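Rorkovari Robotics Club: progress report to the Nadel Fund, May

We've had a cracking half-term and I'm very happy to be writing this one! The club now has its own corner of the workshop, the arm is bolted down properly, and the older students have been teaching the younger ones how to drive it (a bit bossily at times, but it works).

Our project for the year is soft objects. The students chose it themselves after the Berar regional round, where every team was stacking blocks and ours wanted something harder. They are recording practice runs in which the arm picks up a bag by its handle, and they have saved 1415 runs since the last report. Of those, 302 have been thrown out, mostly for bumps to the table or a run stopped too early.

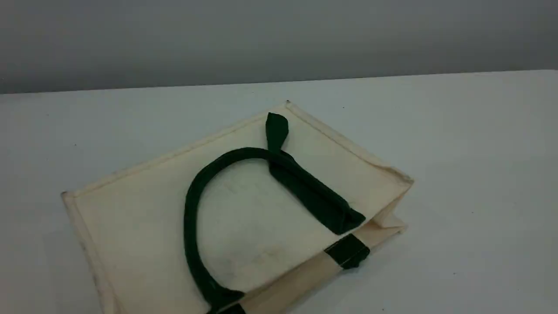

Handles have taken up far more of our time than we planned for. Santeri Tikkanen, who looks after the software side with the sixth-formers, got the group to write down every way a bag can rest before they touched the controls. The cream tote with the dark green handles was a good one to argue over, as a rounded loop lying over the face of the bag asks for a different approach from a flat, creased strip. They ended up with two separate grasp routines, and the students wrote both.

Spending is on track. Of the 1705 euros granted, nearly 900 has gone on the new gripper fingers, a power supply and entry fees for the Işık Cup. Receipts are in the shared folder. The rest is set aside for travel and a spare motor.

Next we want to try bags with something in them. The younger group has also asked for a go at folding tea towels, and I've said yes.

Rorkovari Robotics Club | Contact the club | © Rorkovari Robotics Club | Back to top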